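Contra a pressa de levantar a mesa

Moro em Portugal há muitos anos e ainda me surpreende a maneira como as pessoas levantam a mesa. Empilham tudo, prato sobre prato, com os talheres no meio, e levam a torre para a cozinha. Dizem que assim se poupa tempo. Eu penso que se poupam talvez 5 minutos e se perde a louça.

Defendo o tabuleiro. Primeiro os garfos, um por um, e o prato fica na mesa até ao fim. Um garfo com cabo de madeira merece este cuidado, porque a madeira não gosta de ficar esquecida na água. Os meus comprei na Skandwood em agosto e não os deixo de molho nem 10 minutos. O tabuleiro pode ser simples, de plástico, desde que tenha rebordo.

Garfo e tabuleiro verde-claro: 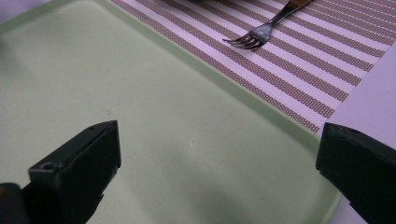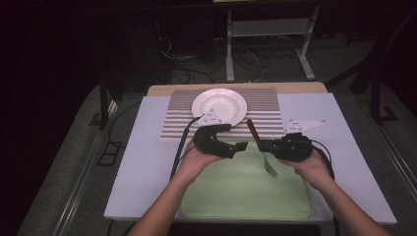
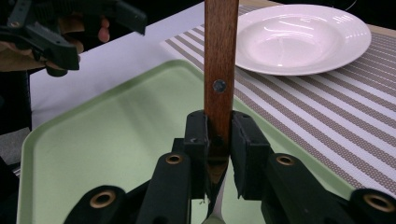
Berhanu Chala respondeu-me que tudo isto é muito bonito para quem janta sozinho, mas que com crianças à mesa ele empilha os pratos há 20 anos e só partiu dois. Acrescentou que o tabuleiro é mais uma coisa para lavar.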